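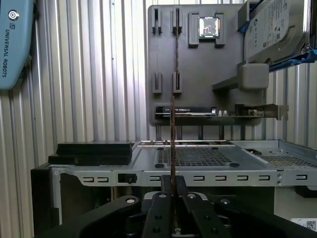 Component Fixture Panel, Jasadell Bench

Gallery page for the parts panel at the Jasadell hardware bench. The panel holds desktop computer components upright during sorting and refit work, so that each part can be reached from the front and put back in the same position. Captions cover the holders first, then the processor seat. Dimensions are on the Musach drawing sheet and are not repeated on this page.

Panel and slot holders
Gray board, mounted upright behind the case chassis. Slot holders are dark gray with vertical grooves, one pair above the other. A card goes in on edge and should slide without force. If it binds, check the groove for label residue before trying a second time.

Hard disk position
3.5-inch drive on a blue mounting rail, label side out. The label must stay readable for the inventory check. Drives with torn labels go in the Allar drawer until they have been re-tagged.

Graphics card position
Card stored horizontally across the lower part of the panel, bracket end to the right. Lift by the shroud and the bracket together. Lifting by the bracket alone bent 2 of them in May, and both had to be straightened before the cards would seat in a case.

Chassis and trays
Silver case chassis below the panel, slotted front rail facing the operator. Perforated metal trays lie on top. Loose screws are not to be left on the trays, as the smaller sizes drop through the holes into the chassis.

Processor seat
The seat has a raised lip, and the processor sits inside it with the heat spreader outward. Handle by the edges of the green substrate only. Clean off old thermal compound before the part goes in,

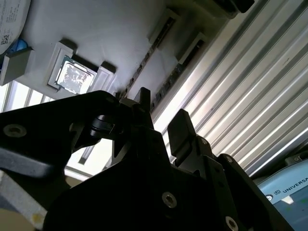

and let the solvent dry fully, otherwise residue collects under the lip and the next part sits high on one side. A processor that rocks when pressed lightly at a corner is not seated. Remove it, wipe the holder and try again.

Revision notes
The seat was reprinted for the Rweyemamu refit with more clearance at the corners. The earlier version gripped the substrate too tightly and was withdrawn. Print time for one seat is 41 minutes. Inspect the lip every 30 refits and replace the seat if it shows cracks or whitening at the corners. Files for the slot holders and the drive block are unchanged.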